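Sorting the snack and supplement pile, finally

Posted in May, under Home / Small messes

Quick one today, I have to be out the door by 4 and the laundry is still going. But I said I'd write up the clear-out so here goes.

Some background. We moved into the Sturkside place at the end of winter and I did what I always do, which is unpack the plates and the bedding and then leave one box labeled MISC FOOD for months. Then a second box, because Archana Rathore (my sister-in-law, you'll remember her from the pickle posts) came back from her trip with a suitcase half full of snacks and powders and things in pouches. Lovely of her. I ate the crackers the first night and the rest went in the box.

So the rule this time was simple. Everything comes out, one thing at a time, onto a table with nothing else on it. No working out of the cupboard. I always cheat and work out of the cupboard, and then I just move things from the left side to the right side and call it done.

First pass is trash. Empty packets, the wrapper you folded up and put back for some reason, twist ties, the little paper inserts. I am terrible for putting wrappers back in the box. Terrible.

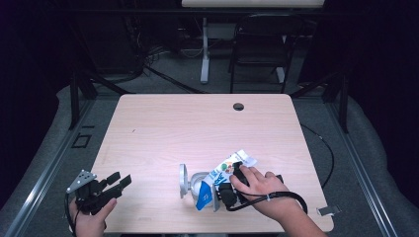 Second pass is what I call strays, meaning anything that isn't food and has no business being with food. Screws, bits of lamp, hair ties, a key to I don't know what. These go in one shoebox and the shoebox gets dealt with later. Do NOT start dealing with the shoebox now. I lost an hour to it last time looking for the bulb that fit something and then ended up reordering bulbs from Sandu, which we didn't need.

Then the real stuff. Pouches first becuase they're the worst, they slump, they slide behind each other, and you end up with two of the same thing both open. Anything in a tall soft bag either goes into a canister or gets stood up in a bin with its friends. I bought a couple of clear bottomed canisters for this. See how low you are without taking the lid off, that's the whole appeal. Got them from Skindau on sale and the postage cost more than I'd like to admit.

A note on canisters – measure the bag before you buy. A 500 gram pouch of anything fluffy will not go in the small size. I know this now. Powder on the counter, powder in the drawer runner, still finding it.
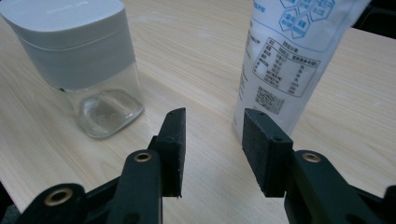 Canister on the left, blue and white pouch on the right.

Labels. I can't read Chinese and about half of Archana's haul has its details in Chinese, so I've been doing masking tape. What it is, when I opened it, how much to use. She gave me the what over the phone while I wrote, which took forever because she kept remembering stories. If you have a phone app that translates, fine, mine makes a mess of small print and once told me a soup base was a "warm regret."

Do the tape on the back, not over the panel with the numbers. I covered one last year and then wanted to know what was in it and had to pick the tape off with a fingernail.

And do look at the numbers. I'm not a label reader by nature, I mostly look at the front and go ooh. But supplements are a different animal from crackers. Some of these have percentages way up past a thousand, next to a whole row of zeros. So those don't live with the snacks anymore. High shelf, by themselves, with the tape saying ASK FIRST in capitals.

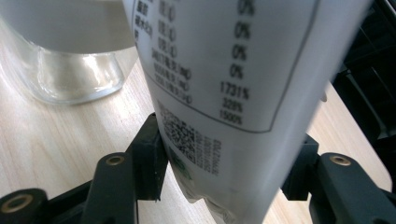

Where it all ended up: snacks in the low drawer, powders in canisters by the kettle, supplements up high, tea wherever tea wants to be. I gave up on the tea. One bag for the neighbors, one bag of trash, plus the shoebox.

Still to do – the spice rack, the freezer (no), and a proper list on the inside of the door so I stop buying sesame paste. I have so much sesame paste. If anyone has a use for it that isn't noodles, leave a comment. Comments were broken for a bit while I moved the blog over to Hostgate but they should be working agian, someone test it please.

Ok, washer just beeped. Going.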